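Cold brewed tea tastes flat after a day in the fridge. What am I doing wrong?

Asked in Kitchen & Drinks
628 views
2 answers

I got completely hooked on cold brewed tea this spring and now I make it every week! I use loose black tea from a little shop called Kılıçarslan, filtered tap water, and a big glass pitcher with a lid. First evening it's wonderful, smooth and a little sweet with no sugar at all. By the next night it tastes like wet cardboard, and a couple of times it's gone cloudy too. I leave the leaves in the whole time because I figured more time meant more flavor. Is there a trick to this? I'd love to make one batch and have it last me a few days at my desk.

Posted by teapitcher_ekley

Answer 1 (accepted, 16 votes)

Oh, you're so close! Cold brew is the most forgiving way to make tea and you only need to change a couple of things.

Take the leaves out. That's the big one. Twelve hours is plenty for black tea in the fridge, and after that you're mostly pulling out the dull, woody part. I start mine at 8 in the evening and strain it at 8 the next morning, first through a regular strainer and then through a paper coffee filter. The paper catches the dust that settles on the bottom and keeps on brewing after you think you're done. (I skipped this step for years and always wondered why the last glass was so rough.)

Then get it out of the pitcher. A half-empty pitcher is full of air, and every time you lift the lid the tea picks up whatever else is in there. Onion is the worst! I pour mine into small bottles with screw caps, filled nearly to the top, and each one stays closed until I want it. They tuck in beside the milk and I grab one on the way to my desk.

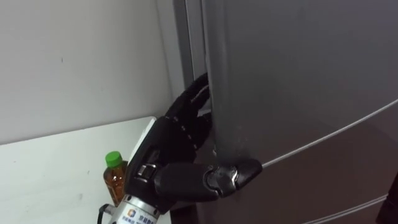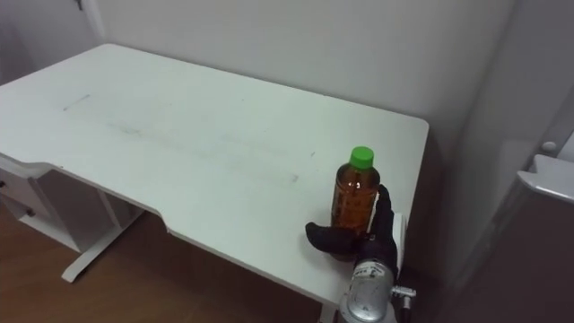
For amounts, I go with 12 grams of leaf to a liter of water. If that sounds like a lot, it is more than you'd use hot, but cold water is slow and gentle and it needs the extra. Weak tea goes flat faster, or at least you notice it sooner. If you don't have a scale, start with two heaping tablespoons and adjust from there, though leaf size throws this off quite a bit. A big curly leaf barely weighs anything.

About the cloudiness: if the tea was brewed hot and then chilled, cloudy is normal and harmless. If it was brewed cold and turned cloudy later, or it looks ropy, or smells sour, pour it out. Don't taste it to check. I finish mine within 2 days of straining and wash the bottles with hot water and a bottle brush, caps included. The threads inside the cap are where old tea likes to hide.

One more thing, try a different tea! I did a batch with a roasted oolong last March and it held up so much better than my usual breakfast blend. Still tasted bright on the second day. Green is lovely too but give it less time, six hours or so, and drink it the same day if you can.

Edit: someone asked in the comments about adding lemon. Add it to the glass, not the bottle. Same with mint.

Posted by slowsteep

Answer 2 (3 votes)

Could be your water filter. Mine was way overdue and everything tasted like cardboard, tea, coffee, even the ice cubes. Changed the cartridge and it was fine. I have a Dralen pitcher filter and it doesn't have a reminder light so I just write the month on a piece of tape now.

Also is your fridge cold enough? Stick a thermometer in a glass of water on the middle shelf overnight. Should be 40 F or under.

Posted by cestum_kitchen

Comments on this answer

teapitcher_ekley: Ooh, I have not changed my filter since I moved in. Going to do that tonight and try the coffee filter thing from the other answer too. Thank you both!

slowsteep: Good call on the filter, I forgot about water completely. If you want to rule it out fast, make one small jar with store-bought spring water and one with tap and taste them side by side — same leaves, same time.

teapitcher_ekley: Did the two jars. The spring water one is SO much better. Strained both at breakfast and the spring water one still tastes good tonight. New cartridge is ordered!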